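2023-02-05, bench 2, humidity cabinet and the hinge glue

Came in to check the overnight soak. The cabinet had gone back to its own idea of 37 C at some point and stayed there, and the log says everything is fine. The log always says everything is fine. I've penciled the real start time on the door in case Remzi wants to restart the clock.

Where we are with the adhesive for the Foltis box hinges: batch Darkora (the amber one) is still ahead on peel. Batch Abera looks lovely and lets go if you speak to it firmly. Jitora hasn't cured in the corners, and I've stopped opening the jar indoors.

Peel readings from the strips cut Friday, all in grams, same roller, same maple:

Darkora 334
Abera 116
Jitora 83, and that one left a string all the way to my sleeve

The Darkora number is suspiciously nice. I cut those strips last, when the blade was new, and I'd like to see it again with strips cut by somebody less fond of the result. Remzi, that's you. Fresh blade for every batch this time, please, and write down which side of the cloth was up. I didn't, and I've been staring at linen under a lamp trying to remember being me on Friday.

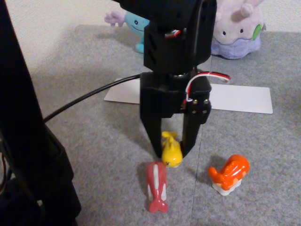 Clamping pressure is the other thing I don't trust. We've been using spring clamps out of the drawer and calling them all the same, and they're the same the way cousins are the same. One of them bites hard enough to leave a dent in the maple. What I'd like is a flat plate over each strip with a screw near each corner, tightened in a cross pattern so the glue doesn't all run to one end. The little black plate on the right of the gripper body has the layout I mean, four round screws in a square, only ours would need to be longer to cover a whole strip. Scrap aluminum will do. If it bows in the middle we'll go thicker and complain about the weight.

Things tried and dropped: wetting the cloth first (Abera slid right off, Darkora didn't care), sanding across the grain (no difference I could measure, lots of dust), and warming the jar in the sink, which got me a warm jar.

Wax paper is nearly out. Baking parchment is not the same, whatever the roll in the kitchen claims. It stuck to Jitora and now there is a test strip that is mostly parchment. I've kept it in the tray marked "no".

Next: new strips, all three batches, plate clamps if I can find the good drill bit. Soak again once the cabinet has been talked to. The lid hinge on the old sample box still opens and shuts, so I'm leaving it alone until Remzi has had a go.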